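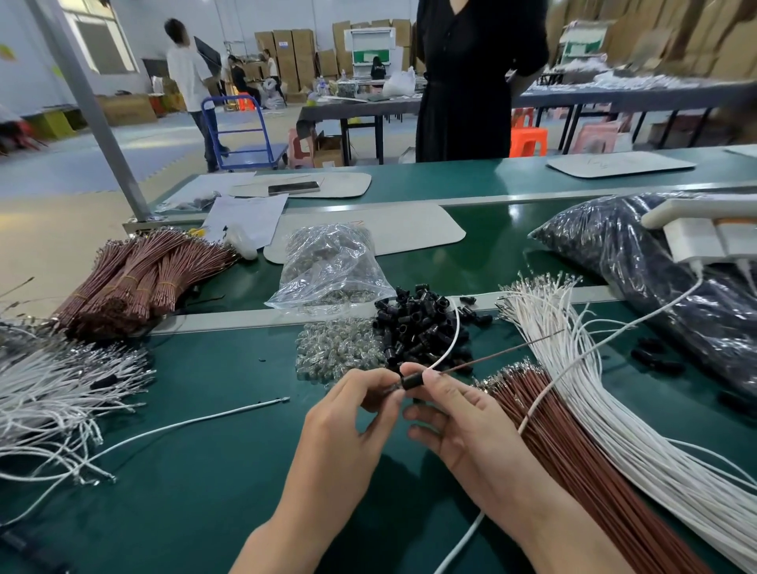 **Ticket:** Insertion cell faults during customer visit
**Site:** Markside, wire assembly
**Opened by:** Aileen Galang
**Assigned to:** Ro-un Ra
**Priority:** 2
**Status:** Closed, one follow-up open

**Reported problem**

2019-10-17, demonstration for the Clundale visitors. The cell is meant to pick a black sleeve, present it, and seat one white and one brown lead from opposite ends. It stopped on "lead not seated" on the brown side four times before the group reached it, and twice with the group standing at the guard. White side ran clean. The operator cleared each stop from the panel and restarted. No damage to the gripper or the nest.

The hand bench was running the same part throughout and had no rejects on the brown side.

**Log**

**08:40, Galang.** Cell homed and warmed up. First stop on the third part. Cleared.

**08:55, Galang.** Three more stops, all brown side. Insertion force trace attached to the shift folder. Force climbs early, then flattens at the limit. Looks like the terminal is touching the rim of the sleeve and not entering.

**09:10, Ra.** Checked nest for debris. Clean. Checked vision lamp, set to 90 percent as normal. Swapped to a fresh bag of sleeves. No change.

**09:30, Becerra.** Visitors on the floor. Two stops in front of them. I moved the group to the hand bench while Ro-un worked on the cell. They asked how the operator tells which end of the sleeve is which. Answer given: by feel, there is a step inside one end. They also asked whether the robot checks this. It does, by camera, before the pick.

**09:50, Ra.** Ran ten parts with the lead gripper slowed to 55 percent. No stops. Back to full speed, stopped on the second part. Not a vision fault. The lead tip is still moving when it arrives at the sleeve.

**10:15, Seo.** Compared brown leads from the cell feeder with brown leads from the bench. Same terminal, same length. The feeder leads came off the new spool and have a stronger curl. A person straightens the lead without thinking about it, by holding it close to the sleeve. The gripper holds it farther back and has no way to do that.

**10:40, Ra.** Moved brown grip point toward the terminal by 2 mm. Added a short dwell before insertion. Full speed, no stops in 30 parts.

**11:05, Becerra.** Brought the group back. Cell ran for the rest of the demonstration without a stop. They timed it against the hand bench. The bench was quicker on single parts. I told them the cell is quoted on a full shift and gave them the Gerine sheet with the rate.

**Cause**

Curl in the brown lead from the new spool, combined with a grip point set during trials on straighter wire. At full speed the free end was still swinging at the moment of insertion.

**Fix**

- Brown grip point offset changed and saved to the recipe.
- Dwell added, brown side only.
- White side left as it was.
- Old recipe kept under the previous revision number.

**Checks after fix**

Ran the cell through the afternoon, up to 2,000 parts between cleanings of the nest. One stop, caused by an empty lead feeder. Pull test on a sample from each tray, all passed. Cycle time is slightly longer because of the dwell. Decha Paisan has the new figure and accepts it for this part.

**Follow-up (open)**

Seo to ask the wire supplier about spool diameter. If the curl is going to stay, the feeder needs a straightener before the January build. Until then, anyone loading a new brown spool runs ten parts at full speed and watches the force trace before leaving the cell.

Galang to add that step to the startup card. The card still shows the old lamp setting, so correct that too.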